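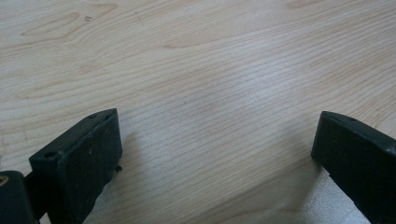
My aunt Daiane left me 768 letters and a table, and of the two I was much happier about the table. The letters came in seven shoeboxes tied up with kitchen string, and not one of them was addressed to her. I figured I'd get through them in a weekend. So I made coffee, sat down, and spent the first hour doing what I used to do as a kid when the grown-ups talked too long, which was following the grain with one finger, all those thin wavy stripes drifting up toward the far right corner, and the long stretched loop of darker wood at the top left that I always said was a lake. There's a tiny dark mark just to the right of it. That was the boat. I had a whole family living on that boat!

Anyway. The letters.

They were all to a man named Rogério Prado, care of the Hotel Brito in Tranier, and every one of them had come back. You could tell from the stamps (purple, a little hand pointing left, very rude looking). My mother said she'd never heard of him. My mother also said it with her whole head inside the refrigerator, so I didn't put a lot of weight on that.

The first letter I opened was about a drainpipe. Three pages on a drainpipe! The second was about a neighbor who had bought a goose and regretted it. I kept waiting for the love part, you know, the darling and the moonlight, and what I got was the price of onions and a pretty fierce complaint about the Datmont ferry, which had left without her while she was standing right there waving her hat. She signed them all "D. Camargo," like she was writing to the gas company.

Somewhere in the third box I stopped skimming. The goose had a name by then. The drainpipe had been fixed, badly, by a cousin, and had come down again in a storm and flattened the beans. I found myself reading faster to find out about the beans. It got dark and I hadn't eaten, and I remember thinking, well, if I were this Rogério I'd have opened at least one.

So I called the hotel. It took me a while to work up to it, and the woman who answered had a cold and didn't want to chat. There was no Mr. Prado. There had been a Mr. Prado a long time back, she said, he was the one who did the mail.

"Did the mail how?" I said.

"Sorted it. At the desk. He sent back anything for people who weren't staying here."

"But these were for him."

She blew her nose. "He didn't stay here," she said. "He worked here."

I wrote that down on the back of an envelope and looked at it for a good long time. Then I got up and found the last box, the one with the newest string, and went to the very bottom. The letter down there was thinner than the rest and I'd guessed it was empty. It had been opened before and glued shut again, very neatly, with the flap a hair off center.

Inside was the usual stuff, her handwriting, a new roof on the church in Flimus, a bad knee. The goose was old now and slept in the kitchen. And in the margin next to the goose, in pencil, small and slanted and not hers at all, somebody had written, "What does he eat?"

I went back to the first box and started opening them again from the beginning, and this time I looked at the margins.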